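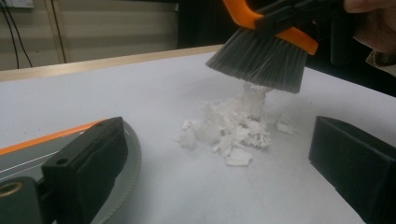
Hand-held gripper: slop in the linkage and what to do about the finger pads
Posted by kamwah_kong, December 18, 2025

I'm on the second version of my hand-held gripper and the two fingers no longer close evenly. The right one gets to the middle first and the left one catches up late. Fat objects are fine. Light stuff is where it shows, like the torn white paper sitting between the black jaws there with the brush over it. The arms are PETG with brass inserts at the pivots, and the two sides are tied together with printed gears. It was good for the first 258 grasps and I've been logging the gap since then. I want to keep the camera mount where it is, so I'd like a fix that doesn't move the fingers forward. Is the play more likely in the gear teeth or in the pivots?

Reply by finlay_imrie

Pivots. PETG wears oval around a screw thread faster than people expect. Take the screws out and look at the holes in the mating arms, not the inserts. If you're running plain machine screws as axles, the thread is filing the plastic every time you squeeze. Use shoulder screws and a bushing.

Reply by yuklan

I'd check the gears before taking all of that apart. Hold one finger still, wiggle the other. If the tip moves and the arm at the pivot doesn't shift sideways, it's backlash. I had the same thing on a Donier-style linkage in May and reprinting the gears with a tighter mesh took care of it. The pivots had plenty of life left.

Reply by finlay_imrie

How many cycles did yours have on it? Mine were clearly oval at 499.

Reply by yuklan

More than 1,000, same screws. I did grease them, though.

Reply by kamwah_kong

Did the wiggle test. There is play in both, but most of it is at the gears. I can rock the left finger with the right one clamped in a vise and the pivot barely moves. I'll reprint the gears first and order shoulder screws anyway.

Other question is the pads. They are flat hard blocks, screwed on from the top. On round or tapered things they touch along a narrow line and the object can swing.
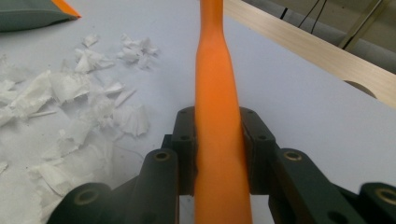
I was thinking of gluing a strip of silicone to each one, 15 mm wide, but glue does not stick well to silicone and I don't want a pad coming off halfway through a run.

Reply by a_naciri

Don't glue it. Print new pads with a shallow groove and cast the silicone straight into the groove with a few undercut holes behind it. The rubber locks itself in. Keep your existing screw pattern and you can swap back in a minute.

Also, soft pads will change how far the fingers close for the same object. If you're using jaw width as a measurement you need to calibrate again.

Reply by finlay_imrie

Agree on the undercuts. I don't agree that soft pads are the first thing to try, though. Put a shallow V in one pad and leave the other flat. It centers long objects and costs you one print. Silicone picks up lint and paper dust and then it's slick until you wash it.

Reply by a_naciri

A V on one side is bad for flat things. He's picking up paper too. A scrap will just fold into the V.

Reply by kamwah_kong

I do need flat things to work, so no V for now. Casting sounds doable. What hardness are people using? I have some Nanent silicone on the shelf but the label only says "soft".

Reply by a_naciri

Shore 20A or 30A. Softer than that tears at the corners.

Reply by yuklan

30A here. And do the gears before the pads — if you change both at once you won't know which one fixed it.

Reply by kamwah_kong

OK. Gears are on the printer now, pads after that. I'll post the gap numbers when I have the same grasp count on the new set.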